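How Stone Is Made: Marble, Limestone and the Rocks in Between

Written by Maham Kakakhel. Checked by Bushra Marwat.

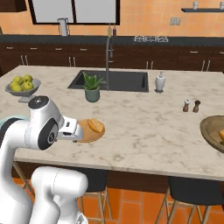 What is marble?
Marble is a rock that used to be limestone. Heat and pressure deep underground changed its crystals, and the rock became harder and more tightly packed. It did not melt. If it had melted, it would be a different kind of rock.

The rest of this page explains where the limestone came from, what happened to it underground, how marble gets its streaks, and how people cut it out of a hillside. Words in the list at the end are explained there.

Three families of rock

Geologists sort rocks by how they formed. Colour is a poor guide, as rocks from different families can look nearly the same.

Igneous rock forms when melted rock cools and goes solid. Granite and basalt are igneous.

Sedimentary rock forms when bits of material settle in layers and are squeezed and cemented together. Sandstone, shale and limestone are sedimentary.

Metamorphic rock forms when an older rock is changed by heat, pressure or hot fluids while it stays solid. Slate, gneiss and marble are metamorphic. The word comes from Greek and means a change of form.

A rock can move from one family to another. Granite can be worn down to sand, the sand can become sandstone, and the sandstone can be buried and changed into a metamorphic rock called quartzite. This set of changes is called the rock cycle. It has no fixed starting point and no fixed order.

Step one: shells and mud

Most limestone begins in warm, shallow sea water. Many sea animals, such as corals, clams and snails, build hard parts from a substance called calcium carbonate. So do some kinds of algae and some living things too small to see without a microscope. When they die, their hard parts sink to the sea floor. Waves and other animals break the pieces up, and many of them end up as a fine white mud.

More layers settle on top. The weight of the upper layers squeezes water out of the lower ones. Calcium carbonate dissolved in the remaining water comes out of solution and forms crystals in the gaps between the grains. These crystals act as cement. The mud is now limestone.

The mineral in most limestone is calcite, which is calcium carbonate in crystal form. If you look at limestone with a magnifying glass you may find pieces of shell in it. These are fossils. Chalk is a soft type of limestone made mostly of the plates of very small algae.

Step two: burial and heat

The outer shell of the Earth is broken into large pieces called plates. Plates move a few centimetres a year. When two plates carrying continents push against each other, the rock between them is folded and stacked up, and some of it is forced downward.

The temperature rises with depth. The pressure rises as well, because there is more rock overhead. Limestone that has been carried several kilometres down may reach 600 degrees Celsius. For comparison, a kitchen oven is often set to 180 or 200 degrees.

Limestone can also be changed without going very deep. If a body of melted rock, called magma, pushes up close to it, the limestone nearest the magma is heated strongly. Marble formed this way is usually found in a band around the cooled magma.

At these temperatures the calcite crystals begin to change. Atoms at the edge of one crystal shift and join the crystal beside it. Some crystals grow and others are used up. The process is called recrystallization, and it is slow. The finished rock is a mass of calcite crystals that fit together along all their edges, like paving stones with no gaps.

Shell pieces are normally destroyed in the process. This is one reason fossils are common in limestone and rare in marble.

Where the streaks come from

Pure calcite is white or clear, so a marble made from very pure limestone is white. Few limestones are pure. Clay, sand, iron compounds and the remains of living things were often mixed into the mud. When the rock was heated, these materials changed too, and new minerals formed.

Grey streaks often come from graphite. Graphite is a form of carbon, and the carbon came from plants and animals buried in the mud. It is also the dark material in a pencil.

Pink, red, yellow and brown colours usually come from iron compounds.

Green colours usually come from minerals that contain magnesium, such as serpentine.

Heated rock under pressure can bend and flow very slowly while remaining solid. A flat layer of clay in the limestone may be folded, stretched thin or pulled apart. When the marble is cut, the layer shows as a wavy streak. Other streaks began as cracks that filled with new minerals carried by water. Stone workers call both sorts veins.

Because each block was folded in its own way, two slabs from different parts of a quarry will not match. Two slabs cut side by side from one block will be very close. If one is turned over and laid beside the other like the pages of an open book, the pattern is mirrored. This is called book-matching.

Back to the surface

Marble forms underground but is found at the surface. Two things bring it there. The same plate movements that buried the rock may later lift it up, and rain, rivers, wind and ice wear away the rock above it. Wearing away and carrying off rock in this manner is called erosion. It can take many millions of years to uncover a bed of marble.

Getting it out

A place where stone is cut from the ground is a quarry. The Harberg quarry is a small one on the side of a hill. Its working face is 61 metres long. The marble there is white with grey veins.

Workers start by checking the rock for cracks. A block with a hidden crack may split when it is lifted. They then drill one hole down from the top and another in from the side, so that the two holes meet. A diamond wire is threaded through. This is a steel cable with small beads along it, and each bead has tiny pieces of industrial diamond on its surface. The ends of the wire are joined to make a loop, and a machine pulls the loop around at speed. The diamonds grind a narrow slot through the marble. Water is run over the wire to keep it cool and to hold down the dust.

The dust matters. Stone dust is harmful to breathe, and workers at Harberg wear masks for any job that makes it.

Once a block is free, it is tipped gently onto a bed of soil and broken rock. A cubic metre of marble has a mass of 2.7 tonnes, which is more than most family cars.

Sawing and polishing

Blocks from Harberg travel by truck to the Hokton stone yard. A gang saw there has many long, flat blades set side by side, and it cuts a whole block into slabs in one pass. A usual slab is 2 centimetres thick.

The slabs go next to a polishing line. Rotating heads rub the surface with rough grit, followed by finer and finer grit. Each stage removes the scratches left by the one before and leaves smaller scratches of its own. By the last stage the scratches are too small for the eye to pick out, and the surface reflects light evenly. A surface stopped at an earlier stage is smooth but dull. It is described as honed.

Marble and acid

Calcite reacts with acid. Lemon juice, vinegar and soft drink are all acids. When one of them touches marble, a small amount of the calcite dissolves and carbon dioxide gas is given off. A polished surface will be left with a dull mark called an etch. An etch is different from a stain. A stain is colour that has soaked into the stone, and an etch is a place where some of the stone has gone.

Rain is very slightly acidic as well. Marble statues kept outdoors lose fine detail, such as the lines of hair and fingers, over a long period.

Marble is also fairly soft. On the Mohs scale, which ranks minerals from 1 (talc) to 10 (diamond), calcite is 3. A steel knife can scratch it. Quartz, a main mineral in granite, is 7.

Try it: the vinegar test

You will need a piece of white chalk or limestone, a pebble of another kind, white vinegar, an eye dropper, a saucer and an adult to help. Some blackboard chalk is made from gypsum, which will not fizz, so check the packet for the words calcium carbonate.

Put both samples on the saucer.
Place a few drops of vinegar on each one.
Watch closely for a minute. A magnifying glass helps.
Write down what you observe.
Rinse the samples and the saucer with water and wash your hands.

Bubbles show that a carbonate mineral is present. Geologists do the same test in the field with a weak acid kept in a small bottle. Do not test benches, tiles, gravestones or statues.

Words to know

Calcite: the main mineral in limestone and marble.
Erosion: the wearing away and moving of rock and soil.
Magma: melted rock below the surface of the Earth.
Metamorphic: changed by heat, pressure or hot fluids while solid.
Mineral: a natural solid with a set chemical make-up and a regular crystal structure.
Quarry: an open place where stone is cut or dug from the ground.
Vein: a streak of different colour or material running through a rock.

Next in this series: Slate, and Why It Splits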